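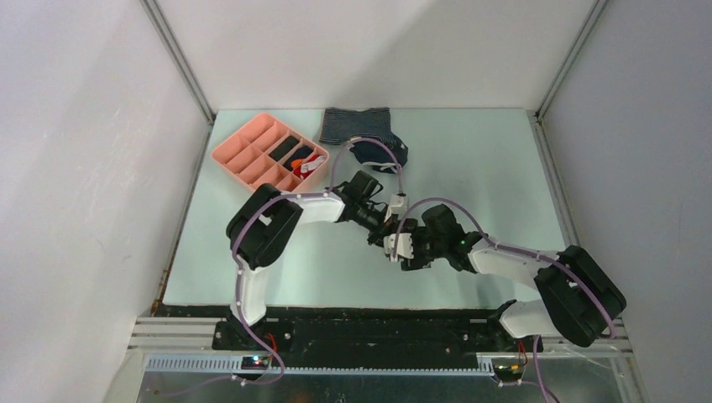

I didn't want a new desk so much as a new colour. Our study is really an alcove off the hallway, and for two years it held a dark brown table that made every job feel like doing tax. What I had in my head was a pale mint-green top with plain white walls on three sides, and I still think it's a hard combination to beat: you look down and everything black or white on it stands out at once. The Ratiditz desk from Droltska comes in a green very close to that, the online listing had 2797 ratings, most of them glowing, and it cost me $473 delivered. I have now used it since December and I'm much less keen than those 2797 people.

Colour first, as it's what they're selling. In the morning it is lovely. Under a warm bulb at night it goes the shade of old toothpaste, and I ended up changing the globe in the ceiling light, which added a few dollars and a trip up the ladder. Droltska calls the finish "stain resistant". Tea wiped off after an hour. Ballpoint did not, and neither did the red off a beetroot sandwich, although that one has faded to something I can hide with the mouse mat. The instructions say to use a damp cloth only, so there isn't much left to try that wouldn't void the warranty.

Size. The top is 760 mm deep, which I checked with a tape before ordering and again when it came, and it's honest. What the listing leaves out is that the legs splay past the top at the back. If you have an open room you'll never notice. In an alcove it means the desk stops short of the wall and leaves a gap exactly wide enough for a pen to fall through. I've filled it with a rolled-up towel. It works, and it looks like a rolled-up towel.

Assembly took most of a Saturday's worth of patience, spread over two evenings. The drawings show the crossbar going on before the feet. Do that and you can't get the hex key into the last two bolts. Tâm Cao, who lives downstairs and has put together far more flat pack than I have, looked at the diagram for a while and then did it in the opposite order without comment. One of the foot caps was split out of the bag. I emailed Droltska, got an automatic reply, then a real one asking for a photo of the carton, which had already gone out with the recycling. I bought a set of felt pads instead.

The load rating is 50 kg and I have no reason to doubt it for things that sit still. Typing is another matter. With a monitor on a clamp arm at the back, the screen nods along whenever I type fast. Tightening the crossbar helped for a fortnight. I've since moved the clamp to the corner over the leg, and now it only nods if I lean on the front edge.

The drawer is shallow, fine for pens and a passport, and too low to fit a stapler standing up. It has no stop. You'll find that out the same way I did.

Is anything else better for the money? The Erkier is the one everybody compares it with. I tried it in the shop and it was steadier, but it comes in black or fake oak, and it's wider than my alcove, so it was never in the running. I also went to Diệp, the second-hand place behind the station, a month too late, and there was a solid old kitchen table there, ugly as anything, that didn't move when I gave it a shove. A tin of mint paint and a free afternoon would have got me most of the way. I don't know how long the paint would have lasted under a keyboard - probably not long - but you can repaint a table.

I'm keeping the Ratiditz, mainly as I can't face taking it apart. If you write by hand or use a laptop, and you have a bit of room behind it, you might get on with it well enough at a sale price. At full price I'd want a drawer stop, a straight back leg and a finish that can survive a biro. Two and a half stars, and the half is for the colour before lunch.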